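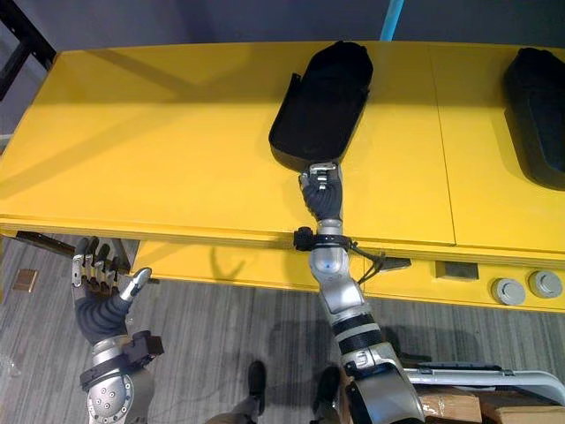 **Who may work on the two-armed robot at the Tosier workshop?**

Any member who has completed the general induction and the bench electrical session may join the build. Members who have completed only the general induction may attend as observers and may help with the paperwork and the parts register.

The robot build, entered in the workshop register as Hasach, has now logged 98 evening sessions. The upper body is assembled, both arms and hands are fitted, and the present stage concerns handling: taking hold of trays on the yellow tables, and reaching into a bin of packed boxes at floor level. The second of these has taken up most of the group's time since May, as it requires both arms to work low and close to one another without the forearms meeting.

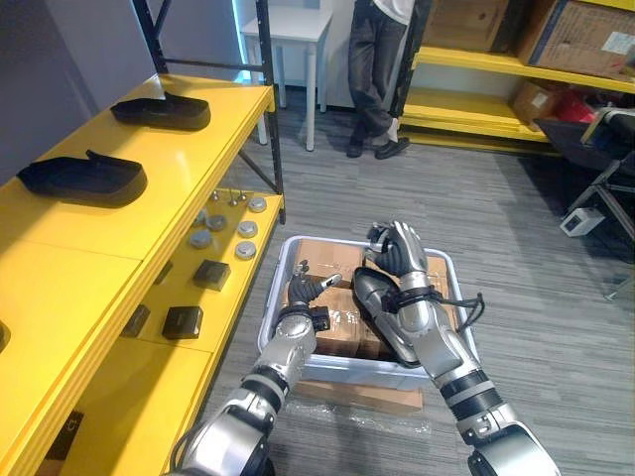 *Both hands at the light grey bin, with the yellow shelving on the left.*

Florence Doucette, who coordinates the build, reports that the reach program was rewritten after the autumn review. The earlier version treated each arm as a separate machine and left it to the operator to keep them apart. The current version plans the two together and will refuse a command that would bring the right forearm across the left wrist below a set height. Refusals are written to the session log, and members are asked not to clear them before the log has been copied to the shared drive.

Spending on the project stands at $894 for the current term, chiefly on cable, connectors and replacement fingertip pads. The term allocation has not been exceeded. A further request for a spare wrist bearing will go to the June meeting, together with two written quotations.

### Sleeves and cabling

Bok-nam Maeng has prepared a revised pattern for the arm sleeves. The first set rode up towards the hand when the elbow was fully bent, and on two occasions the hem caught on a cable tie. The new pattern is cut longer at the back and has a softer hem. Members who sew are invited to collect a copy from the pigeonhole marked Oment, where the fabric offcuts are also kept. The seam allowance printed on the first page is incorrect and should be read as 12 mm.
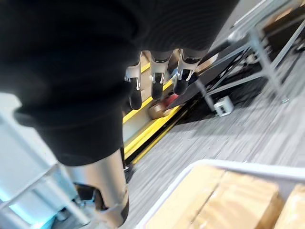 *Fingers below the black ribbed fabric, with boxes in the white bin at lower right.*

Cable runs remain the least settled part of the design. Straps at the forearm hold well enough, but a strap placed too near the joint leaves little slack when the wrist turns, and one placed too far back lets the loop hang. The group has agreed to mark the strap positions in paint pen once a full week of sessions has passed without adjustment. Until then:

- check every loop by hand, with power off, before the first movement of the session
- record any strap that has been shifted, and by how much
- leave the connectors between the fingers alone unless Bok-nam Maeng is present.
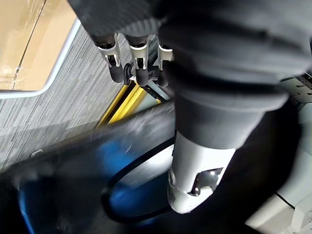

*Silver-white knuckle brackets and a short cable at the fingers.*

### Test records

The grip log now holds more than 726 entries. Of the most recent hundred, 85 were marked as a clean hold by the member on duty. The remainder were mostly tray grips in which the rim was taken too near the corner - a matter of approach angle, in the coordinator's view, and one that will be looked at before any change is made to finger pressure.

Sessions begin at 6:30 pm and the arms are powered down by 9:15 pm. Closed shoes are required on the floor at all times. Members wishing to be added to the roster should write to Florence Doucette, stating which inductions they have completed and whether they are able to stay for pack-up.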